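From: Teófilo Huanca
To: kitchens-and-baths list
Date: 10/31/19
Subject: Re: white counters, are they worth the extra?

I read the Sorberg brochure twice and I still don't buy it. Before I get into Segundo's numbers, look at the kind of kitchen they all want us to want. White counter, tan strip along the back, wicker seats behind it.

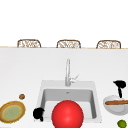
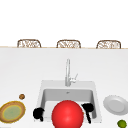

1. The price

Segundo Villanueva wrote:
> Sorberg quoted me 600 extra for the sealed white top and
> says it never needs resealing. Pacheco came in at 400 for
> the same thing under the Cekon name. Both say it shrugs off
> coffee, wine and turmeric. I'm leaning toward Sorberg
> because of the longer warranty. Anyone see a reason not to?

Yes, the warranty. Did you read the part on stains? Mine covered "defects in the surface" and the fellow on the phone decided a tea ring was not a defect. It was my use of the counter – his words. I would want it in writing what "never" means before I paid one dollar extra for it.

And are they really the same thing? Ask Pacheco for the spec sheet and put it next to the other one. If one of them won't send it, I'd take that as your answer.

2. The test

> They showed me a sample with red wine on it and it wiped
> right off.

How long did the wine sit? A showroom spill gets wiped in seconds. Take a piece home, put turmeric and oil on it, go to bed, and look at it in the morning. Zavness let me keep two samples when I asked, so it can be done. One came up clean and the other is still yellow, and the yellow one was the pricier of the two.

3. Resale

> The agent says white adds value.

Agents said that about dark granite when I bought mine. I have yet to see one put a figure on it and sign underneath.

If you still like white after the overnight test, go ahead, it's your kitchen. I'd keep the 600 in the bank until September and see if Sorberg still makes the stuff.

Teófilo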